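The unglamorous half of the result

I promised Kamala Sastry in July that I would write up the relabeling business before I forgot how it happened, and I have now forgotten about a third of it, so this seems like the moment.

Some background for the two of you who don't work down the hall. Our group teaches robot arms to do small household chores by having people do the chores first. You pick up a pair of hand-held grippers, you do the task with those instead of your fingers, and the cameras and the marker cubes on the grippers give us a record of where everything went. Then a policy is trained on the pile of recordings and put on an arm, and the arm goes and does something a bit like what the people did. This is an old enough idea by now that I won't defend it. It's cheap, it's quick, and you don't have to drive an expensive arm around with a joystick while it complains.

The question I got interested in was much smaller than "does it work." I wanted to know what happens to the bad bits. Anyone who has used these grippers knows that you fumble. You close on air. You pick a thing up by the wrong corner, put it down, and pick it up again. You hover for a second while you decide which hand is going to deal with the problem. The usual practice is to throw those recordings out, or to ask people to please do it again nicely, and the usual reasoning is that nobody wants a robot that dithers.

Hadi Nassar's view was that we were throwing out the good stuff. He had been saying this for a long time, mostly at lunch, and mostly to people who were trying to eat. His argument was that a policy trained only on clean demonstrations has never seen a mistake, so the first time it makes one it is in a country where it doesn't speak the language. A person who fumbles and then fixes it has just handed you a lesson in fixing. Why would you delete that?

My view was that a fumble and its repair come stuck together, and if you train on the whole thing you teach both. I was fairly smug about this. I had a plot.

So we did what you do when two people in a lab disagree, and made it into a project so that a third person would have to do the work. The third person was Lucienne Hoarau, who has more patience than Hadi and I put together and who came up with the only clever part. She split each messy recording into short segments and gave each one a tag: going fine, going wrong, getting better. The "going wrong" segments are kept as context, so the policy gets to look at them, but they're never used as something to imitate. The "getting better" ones are imitated like mad. We called the tagging tool Delura, for no reason I can reconstruct, and the training code Promel, for a reason I have been asked not to repeat.

That's the whole method. It fits in a paragraph and took us most of a summer.

The tasks were chosen to be annoying. Small things going into a cabinet, where the jaws block your own view of what you're holding. Soft, crumpled things lying on a counter, which never present the same edge twice. Folded things over an open box. We wanted chores where a sensible adult holding two plastic claws would look foolish at least some of the time, and we succeeded beyond my hopes.
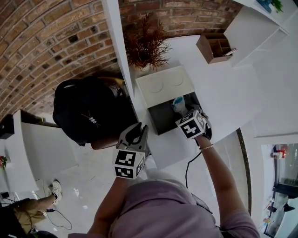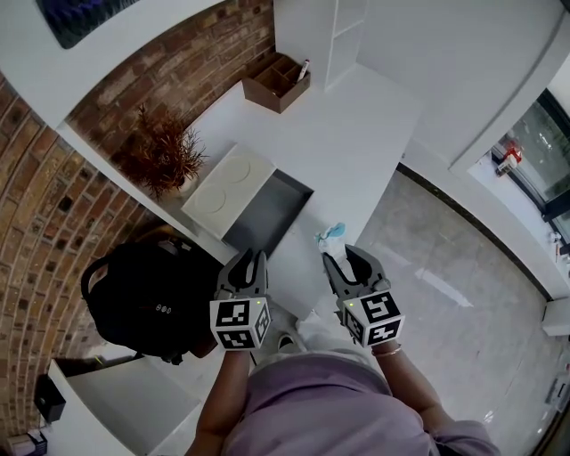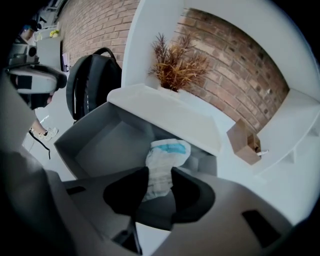 We collected 1000 recordings before we stopped, and the stopping had more to do with everybody's forearms than with any power analysis. If you've never spent an afternoon working two of these things, the squeeze is nothing for the first few minutes and then it's everything. Colette Lefèvre made a rule that no one does more than 15 in a row without a break. I ignored it once, and then couldn't open a jar that evening, and have been a believer ever since.

Now the result. I'll give it in the order we got it, which does not flatter me.

First we trained on the clean recordings only. The arm was lovely to watch as long as things went to plan. When the grasp slipped, it carried on with the rest of the chore with great dignity and nothing in its hand. It placed the nothing. It let go of the nothing. It went home. If you only looked at the motion you'd have said the job was done.

Then we trained on everything, no tags, which was roughly Hadi's position as I understood it and not at all his position as he now remembers it. This one did retry. It also invented reasons to retry. It would get a perfectly good grip on something soft, seem to have second thoughts, put it down, and have another go. I felt very good about my plot that day.

Then we trained with Lucienne's tags, and it retried when it had missed and mostly got on with things when it hadn't. Mostly. There is a table in the draft and I'm not going to paste it here, partly because Kamala is still checking two of the rows and partly because I've learned what happens to numbers once they are on a blog. The gap between the tagged version and the other two was big enough to see by standing next to the arm, which is the kind of statistics I trust most and am allowed to publish least.

The part I find more interesting is where the help came from. We tried dropping pieces of the recovery data to see what mattered. I expected the dramatic saves to count for the most, the ones where someone nearly loses the thing and swoops in with the other gripper. They did almost nothing. What mattered was the dull stuff: opening the jaws, backing off a little, coming in again from a slightly different angle. Leave that out and the tagged version was hardly better than the clean one. Leave out the swoops and you couldn't tell.

I have a story about why. The swoops are all different, so there isn't much to learn from any one of them. The backing-off is the same small move over and over, whatever is being picked up, and the policy gets enough of it to make it a habit. I like this story. I also liked my plot, so treat it with care.

Things that went wrong, for completeness.

Tagging is slow. Lucienne can do it at a decent speed because she has done so much of it, but when Aurélien Leblanc and I each tagged the same set separately we disagreed constantly about where "going wrong" starts. Is it when the grip slips, or when the person notices? I said slips. Aurélien said notices, because before that the person is still doing what they meant to do. We tried it both ways, and his worked better. I've asked him to be less pleasant about it.

We also had one whole batch where the left and right grippers were swapped in the logs. For 6 days the arm reached for everything with the wrong hand, and for most of those days we had a theory about it involving handedness in the demonstrators. It was a good theory. There's a paragraph of it still in the draft's comments, and I can't bring myself to clear it out.

And the soft things are still bad. Everything I said above holds best for objects with a shape. Something crumpled can be missed in so many ways that backing off and trying again sometimes leaves you with the same problem in a new arrangement. The arm will do this cheerfully until you stop it. We put in a limit of three tries, and I'm aware that this is the sort of thing one puts in a footnote.

People who have read the draft keep asking whether you could skip the tagging and have a model guess the segments. Probably, yes. Kamala has been poking at it with a little classifier that looks at the jaw opening and the speed of the hand, and it finds the obvious misses without any trouble. It's hopeless at hovering. A person who has stopped to think and a person who has stopped because they're finished look exactly alike to it, and I have some sympathy, having sat in meetings.

The other question is whether it carries over to a different arm. We have tried it on the one arm only. There's a second one in its crate, which Hadi refers to as Fehr and speaks of warmly, and when it's set up we'll run the same three policies on it and see who has to buy lunch. My money is on the ranking holding and the gap shrinking. Hadi thinks the gap will grow. Lucienne has declined to bet, and has asked that whoever loses does the next round of tagging.

If you collect this kind of data yourself and have a folder of rejected recordings somewhere, please don't empty it yet. And if you've already tried something like this and it didn't work for you, I'd love to hear about it, especially if your objects were soft. The comments are open again now that Colette has fixed the spam filter, which for a while was rejecting anything containing the word "gripper."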